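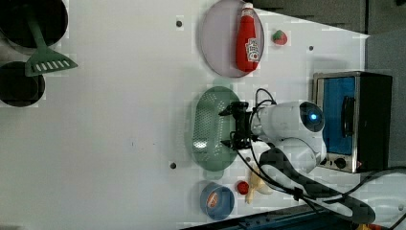
1. Background and scope

This report reviews how concessional loans for small water utilities are structured, using the Sedon district as a study case. It was prepared by Vusumuzi Sithole for the course in development finance, January 2026. The work covers loan terms, the role of the guarantor, and reporting duties. Engineering design is outside the scope.

2. The Sedon arrangement

Sedon has 2 public utilities, Falter Water and Inamen Supply. Both draw on a single credit line signed by the regional ministry and passed on through on-lending agreements. The line serves almost 4,000 household connections. The ministry carries the exchange risk, and the utilities repay in local currency.

The grace period is 2 years. Interest accrues during this time but is added to principal. Falter Water began drawing funds at once. Inamen Supply had to wait for its tariff order, so its first request was filed in February, after the original window had closed. An amendment was signed to move the window – the loan amount was left as it was.

3. Method

The on-lending agreements were read clause by clause and coded under 6 headings: disbursement, repayment, guarantee, procurement, audit, and default. Each clause was then compared with the matching clause in the main agreement. Where the wording differed, the stricter version was recorded. The coding follows the Adams scheme used in the course, with the procurement heading split out from disbursement.

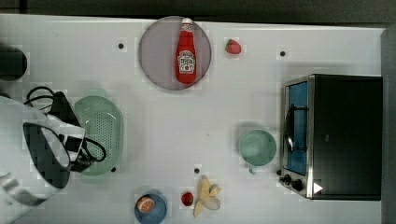 Who pays if a utility misses a payment?

The ministry pays the lender on the due date and then recovers the sum from the utility, with a late charge set in the on-lending agreement.

4. Findings

The repayment and guarantee clauses match closely across both agreements. The audit clauses do not. Falter Water must submit audited accounts to the ministry only, while Inamen Supply must also send them to the lender. No reason for this is given in the text. Default is defined by missed payment alone in the on-lending agreements, but the main agreement also lists failure to report – a gap that leaves the ministry exposed to a breach it cannot pass down.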